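가정 정리 로봇 키트 도입 검토, 중간 진행 보고
제출일: 2024-08-08
수신: Nulstead 생활기술 기금 운영 담당
대상 제품: Dosado 양팔 정리 키트 (공급: Kudo)

지난 보고 이후 달라진 점부터 적습니다. 키트가 드디어 설명서와 같은 언어로 말하기 시작했습니다. 5월에 받은 초기 펌웨어는 오류 번호만 잔뜩 보여 주고 뜻은 알려 주지 않았는데, Kudo가 보낸 갱신판에는 오류 목록이 딸려 왔습니다. 목록의 절반쯤은 "공급사에 문의하십시오"로 끝납니다만, 문의할 곳이 생긴 것만 해도 진전이라고 판단합니다.

이번 분기의 과제는 침구와 쿠션류였습니다. 신청서에 저희는 "부드러운 물건을 집어 지정된 위치에 놓는다"라고 한 줄로 썼습니다. 그 한 줄을 쓴 사람에게 하고 싶은 말이 많지만 쓴 사람이 저희라서 참겠습니다. 컵이나 상자는 집으면 집은 모양 그대로 따라옵니다. 털 긴 담요는 그렇지 않습니다. 어디까지가 담요이고 어디부터가 허공인지 소프트웨어가 정하는 경계와 손가락이 느끼는 경계가 다르고, 둘 중 누구 말을 들을지 설정하는 항목이 설명서 부록에 있습니다. 본문이 아니라 부록입니다.
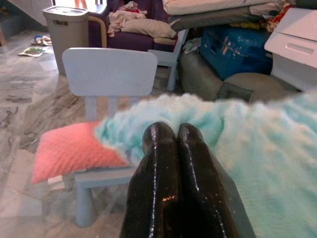
현재까지 집기 시도는 모두 757회이고, 그중 기준을 충족한 것은 422회입니다. 기준은 신청서에 적은 대로 집은 뒤 놓치지 않고 목표 위치까지 옮긴 경우만 성공으로 쳤습니다. 담요의 한쪽 귀퉁이만 도착하고 나머지가 바닥을 끌고 온 경우를 성공으로 볼지 내부에서 의견이 갈렸는데, 결국 실패로 처리했습니다. 성공으로 쳤다면 이 보고서가 훨씬 즐거웠을 것입니다.

실패의 유형은 대체로 세 갈래입니다. 털만 집고 천은 못 집은 경우가 가장 잦고, 카메라가 손가락에 가려 엉뚱한 곳을 집은 경우가 그다음입니다. 나머지는 원인을 "기타"로 분류했습니다. 기타에는 저희가 비상정지 버튼을 팔꿈치로 누른 일도 들어 있습니다.

한 팔로 드는 방식은 쿠션이 커지면 한계가 분명했습니다. 들기는 드는데 반대쪽이 처져서, 내려놓을 때 방향이 제멋대로입니다. 그래서 7월부터는 양팔 모드를 기본으로 바꾸었습니다. 두 팔의 속도를 맞추는 기능은 Dosado의 기본 구성에 들어 있지 않고 Gevow 동기화 모듈을 따로 사야 합니다. 제품 소개 페이지에는 양팔이 사이좋게 움직이는 영상이 맨 위에 있고, 모듈이 별매라는 문장은 맨 아래에 있습니다. 스크롤을 끝까지 내리는 습관을 권합니다. 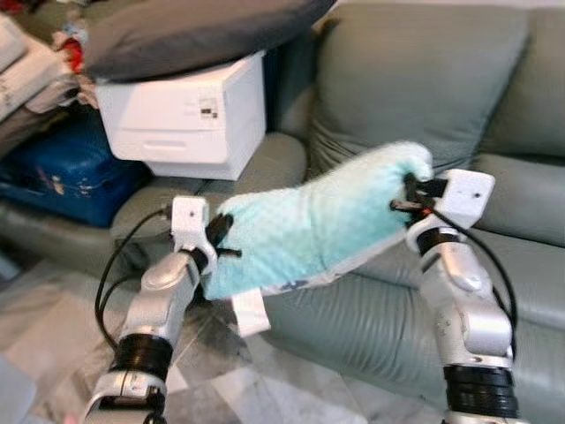 그림 2. 양팔로 청록색 봉제 쿠션을 든 상태. 뒤쪽은 회녹색 소파.

모듈을 설치한 뒤 큰 쿠션의 결과는 눈에 띄게 나아졌습니다. 다만 두 팔이 서로를 너무 배려하는 문제가 남아 있습니다. 한쪽이 조금 늦으면 다른 쪽이 기다리고, 기다리는 것을 감지한 첫 번째 팔이 다시 속도를 늦춥니다. 가장 길었던 교착은 36초였고, 그동안 연구원들도 함께 숨을 죽였습니다. Kudo 측은 대기 시간의 상한을 설정할 수 있게 하겠다고 답했으며, 적용 시점은 10월 갱신판으로 안내받았습니다.

그리퍼 손가락의 마모는 예상보다 적습니다. 공급사 권장 교체 주기가 500회인데, 저희는 그 주기에 맞춰 한 번 교체했고 빼낸 손가락은 겉보기에 멀쩡했습니다. 오히려 털이 관절 틈에 끼는 쪽이 문제입니다. 매일 작업을 마치고 핀셋으로 털을 빼고 있습니다. 최첨단 장비를 도입한 뒤 저희가 가장 많이 쓰는 도구가 핀셋이라는 점을 정직하게 보고드립니다.

공간 배치도 이번에 손을 댔습니다. 신청서에는 "일반 가정과 유사한 환경"이라고 적었고, 그 약속은 지나치게 충실히 지켜지고 있습니다. 가구 사이가 좁아 팔을 뻗는 각도가 제한되며, 전선의 위치도 매번 신경을 써야 합니다. 바닥 전선을 벽 쪽으로 고정하는 작업은 다음 분기 초에 하겠습니다. 놓는 위치는 소파 위와 의자 등받이 두 종류로 나누었는데, 등받이 쪽이 훨씬 까다롭습니다. 쿠션이 제대로 걸쳐졌는지 아니면 걸쳐진 척하고 있는지, 손을 떼기 전에는 키트가 구분하지 못합니다. 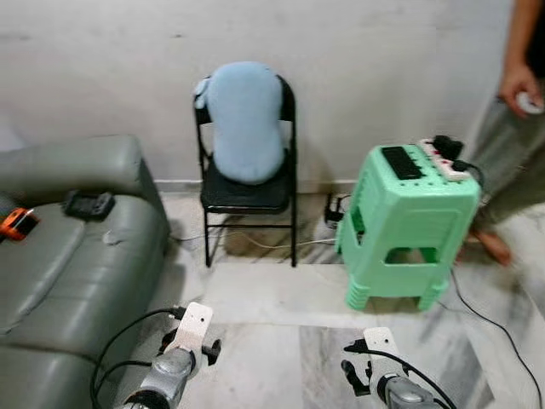 Kudo 기술지원팀에서는 등받이처럼 좁은 지점에 놓는 작업이 원래 권장 용도 밖이라며, 놓은 뒤 손가락을 바로 벌리지 말고 짧게 눌러 주는 동작을 넣어 보라고 전해 왔습니다. 그 동작은 다음 소프트웨어 판에 예제로 넣을 생각이지만 날짜는 약속하기 어렵다고도 했습니다.

권장 용도 밖이라는 말은 계약 전에 들었으면 더 반가웠겠으나, 조언 자체는 타당해 보여 시험 계획에 넣었습니다. 누르는 시간을 몇 단계로 나누어 비교하고, 결과는 다음 보고서에 싣겠습니다.

예산은 장비 항목에서 초과가 발생했습니다. 앞서 말씀드린 동기화 모듈 때문입니다. 출장비 항목이 남아 있으므로 항목 간 전용을 요청드리며, 신청 서식은 별도로 제출했습니다. 총액에는 변동이 없습니다.

제품에 대한 잠정 의견을 적자면, Dosado는 쓸 만합니다. 다만 기본 구성만으로는 소개 영상에 나오는 일을 할 수 없고, 침구류가 목적이라면 모듈을 포함한 가격으로 비교해야 합니다. 구매 권고 여부는 10월 갱신판을 시험한 뒤에 정하겠습니다.

다음 분기 할 일
등받이 놓기 동작 비교 시험
대기 시간 상한 적용 후 양팔 모드 재측정
바닥 전선 고정
설명서 부록의 경계 설정 항목 정리본 작성
핀셋 추가 구입 (소모품비)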